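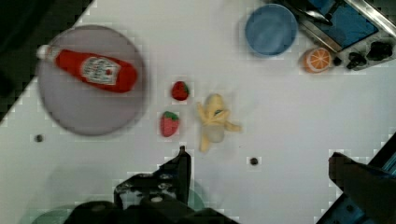

Ketchup, Erdbeeren, Banane: Spielküche auf weißem Tisch.

Warum ich für Unordnung in der Spielküche bin

Bei uns im Spielkreis in Tallcombe wird gerade wieder gestritten, und zwar über Plastikobst. Phyllis Furnival möchte, dass jedes Teil nach dem Spielen in eine eigene Kiste kommt, mit Etikett, Obst zu Obst, Geschirr zu Geschirr. Sie hat sich die Mühe gemacht, alles durchzuzählen, und kam auf 113 Teile. Hut ab! Aber muss das sein?

Ich finde: nein. Eine Ketchupflasche auf dem Teller, daneben zwei Erdbeeren und eine halb geschälte Banane, das ist doch schon fast ein Menü. Kein Erwachsener würde so decken, und genau deshalb mag ich es. Kinder kochen eben nicht nach Rezept (meine Nichte serviert mir seit August Orangensuppe, mit Ketchup, immer mit Ketchup). Wer vorher zwanzig Minuten Kisten auf- und zumachen muss, hat zum Kochen gar keine Lust mehr.

Bethel Zeleke hält dagegen, dass am Ende ständig etwas fehlt. Stimmt ja auch. Bei uns sind im letzten Jahr mehr als 25 Teile verschwunden, und die Hälfte davon steckt vermutlich unter meinem Sofa. Na und? Dann ist die Tomate eben heute eine Erdbeere. 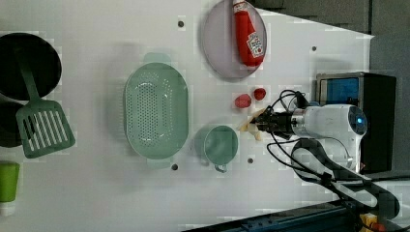 Mintgrünes Sieb, Messbecher und Pfannenwender: gekocht wird mit allem.

Beim Kochgeschirr werde ich übrigens selber schwach, das gebe ich zu. So ein Sieb mit zwei Griffen braucht Platz, und wenn dann noch Wender und Becher dazwischenliegen, wird es auf dem Tisch schnell eng. Dafür würde ich eine große Kiste hinstellen, eine einzige, ohne Etikett. Alles rein, Deckel drauf, fertig, und morgen kippen wir sie wieder aus.

Phyllis hat jetzt trotzdem Etiketten bestellt, 100 Stück. Ich klebe keins davon auf.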